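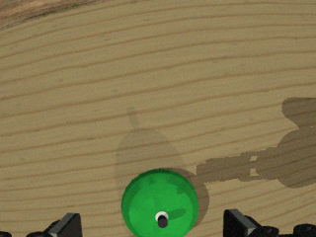 2024-06-20 -- podcast bench, dye day episode

Finally got the indigo vat segment recorded! Two takes, and the second one is miles better. Indira Palaniappan came in with a bag of wool she dyed over the winter and talked without a break on why she skims the bloom off before every dip. I'd planned to ask her all of that as separate questions and barely needed to open my mouth. Lovely.

Levels: her mic a touch hot at the start, fine once she sat back. Mine is OK. There's a rustle all through the opening which is me, winding a skein while she talks. Must stop doing that. Adom, if you can take it down without making her sound as if she's in a cupboard, please do, otherwise leave it, it's a craft show and people know what yarn sounds like.

Sampling for the listener project, carried on from last time:

- Rulent sock yarn, undyed, wound into 200 m minis. Takes the madder beautifully. Slightly orange at the ends where the tie was too tight, so looser figure-of-eights next time.
- Braden cotton tape. Disappointing. Scoured it twice and it still came out blotchy. Might be the finish on it, might be my scouring.
- The linen offcuts from Araújo. Oh, these are gorgeous! Deep, even blue after the third dip and they've kept their crispness. I want to make the whole project out of these and have to remember that listeners can't all get hold of them.
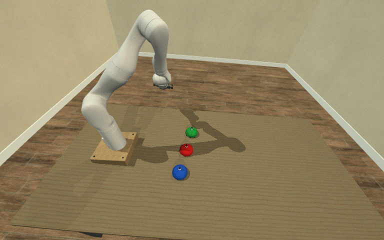 Subbarao Shetty reckons the blotches on the tape are from crowding the pot, and he may well be right, I had far too much in there. Will try a short length on its own with plenty of water before I blame Braden.

Pattern for the needle case is nearly there. Changed the flap from square to curved -- it folds over better and uses up less binding. Need to redraw page 2 and check the seam allowance is the same in both drawings (it wasn't last time, and we heard about it). Gopinath Joseph is going to sew one from the written instructions only, no help from me, and mark every spot where he has to stop and think. Best test there is.

Show notes: last draft ran to nearly 1,000 words and it's a slog on a phone. Aim for 900 at the very most, with the dye recipe on its own page so it can be printed. Links go in the order we talk about things. Vevow player still drops the chapter titles if there's a comma in them, so no commas.
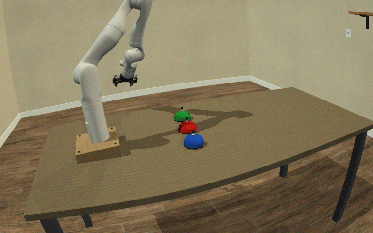
*Tabletop, white arm and the coloured pieces*

Next up is Tharun Kulkarni on block printing. He's bringing his own blocks and has promised to carve a bit while we record, which I am ridiculously excited for. Questions so far:

- how he picks wood for a first block
- padding under the cloth, how much, what sort
- mistakes he's kept in on purpose
- cleaning blocks between colours

To do: rinse the linen once more, label the madder minis, ask Indira if we can put her vat notes up with her name on them. Also find the other clip for the drying line.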